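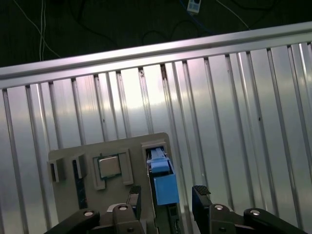
Ticket 2797 - Booking confirmations arriving twice, or not at all
Product: Mutden Bookings
Status: Closed
Opened by: Vasanthi Karunaratne, Skivwood Adult Learning
Handled by: Jade Yeoman, Buslow support desk

Vasanthi Karunaratne wrote:

Hello all, and sorry to be back so soon after the business with the invoices (which is all fine now, thank you, please pass that on to Anong). We opened bookings for the September evening classes on Saturday morning and I have had a steady trickle of people ringing up ever since. Some have had two confirmation emails for the same class, a minute or so apart. Others have had none and want to know if they have a place. One lady booked pottery three times to be on the safe side, and now she has three places and I have a waiting list with people on it who would dearly like two of them.

I've looked at the bookings list and the places themselves seem right apart from that. It's only the emails. I haven't changed anything that I know of, although Shafiq did put our new logo on the email template last week. I don't see how a logo could do it but I thought I'd better own up.

Jade Yeoman replied:

Hello Vasanthi, lovely to hear from you, and no need to be sorry. Owning up to logos is very welcome, it saves us hours. Could you send me two booking references for me to follow through, one from somebody who had two emails and one from somebody who had none? And could you tell me whether the people with none are all on the same sort of address, so all work addresses, or all with the same provider? Have them check their junk folders too if you're speaking to them anyway.

In the meantime I'd leave the pottery lady's spare places alone until I've looked. If you cancel them now the system will send her cancellation emails, and she may well think she has lost the lot.

Vasanthi Karunaratne wrote:

Good thing you said that, I had my finger on the button. The one with two emails is booking 1216. I'm afraid the one with none is the pottery lady, so you can look her up under Saturday's bookings, she'll be the one with three. She has checked her junk folder and so has her son.

As for addresses, I can't see a pattern. A good few of the ones with none are at Faulkner, where the staff get a discount on our courses, but there are home addresses among them too.

Jade Yeoman replied:

Thank you, that was just what I needed. I think we have two separate troubles that happened to turn up on the same morning, so I'll take them one at a time.

The doubles first. In your settings, under Messages, there are two rules that both send a confirmation when a booking is made. One is the original. The other is called "Copy of Booking confirmed" and was made last week, so I suspect Shafiq took a copy to try the logo on, which is very sensible, and then both were left switched on. I have switched off the older one. I haven't deleted it, in case there is wording in there you want to keep.

The missing ones are a bit different. Your account has a limit of 200 messages an hour, and with every booking sending two, you reached it quite early on Saturday. Anything over the limit should wait in the queue and go out in the next hour. Yours went into the queue and stayed there. I've asked Radomir Trajkovski on our mail side to have a look at why.

Shafiq Pramanik wrote:

Hello, Vasanthi has copied me in. Yes, that was me, I made the copy so I could see the logo in a test email and then I was called away to let the piano tuner in. Very sorry everyone. The new one has the right wording, so the old one can go.

Radomir Trajkovski added a note:

Queue was paused on this account. The pause dates from the previous address change and should have lifted by itself. Lifted by hand, and duplicates removed before release so that each booking gets one email. Messages are now leaving in batches of 30.

Jade Yeoman replied:

So there we are, Vasanthi. The waiting emails are going out now and should all be gone by teatime. For the pottery lady, open each spare booking, untick "Tell the customer" and then cancel it. She'll keep her first place, and the waiting list will offer the other two on its own. I'd give her a quick ring as well, if you have a minute.

Vasanthi Karunaratne wrote:

All done, and I've rung her. She has her email and so does the chap from Faulkner who was the crossest. Both spare places were snapped up before I'd put the kettle on! Thank you ever so much, and Radomir too. Please do close this one. I'll open a new ticket about the printed registers, which are coming out sideways.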